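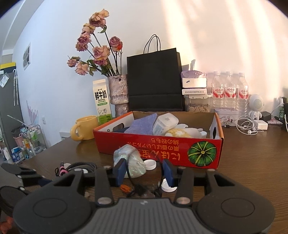 Print this page | E-mail to a friend

May
By Hilde Schouten

The footpath between Enbridge and the old brickworks at Astlow has been shut for fourteen months, and the people who used it most have stopped asking when it will open. They go by the road now. It has no pavement for the last stretch, and the lorries from the Van Acker yard use it from seven in the morning.

The parish council closed the path after the bank slipped in heavy rain. A survey by Heltik, the engineering firm the council brought in, found that 277 metres of it needed new drainage and a retaining edge. The county said the path was the parish's to mend. The parish said the bank belonged to the county. Both have letters to prove it, and the oldest dates from the year the brickworks closed.

Enbridge has 621 households. A survey form went to each of them last autumn and 222 came back, a better return than the council gets for most things. Nearly all wanted the path open again. Fewer wanted to pay for it through the precept, and several people wrote in the margins that they had paid already.

Wim Willems has walked to Astlow most days since he retired. He keeps an allotment there, next to the chapel, and used to take the path with a barrow. "You can't push a barrow down that road," he says. "I tried it twice. The second time I ended up in the hedge." He now gets a lift with a neighbour and works the plot on her timetable, so the beans went in late.

School is the harder matter. Children from the Astlow cottages crossed by the path to the primary in Enbridge, a walk of fifteen minutes. The county has offered a taxi until the end of the summer term. It has made no promise for the term after.

At the annual parish meeting the clerk read out a new proposal. The county would repair the bank, the parish would lay the surface and look after it, and Van Acker would give up to 522 tonnes of stone from its yard. The firm has confirmed the offer in writing. The county's reply is expected before the July meeting, which starts at 7.30pm in the school hall.

Contact the editor | Copyright Enbridge and Astlow Magazine | Back to top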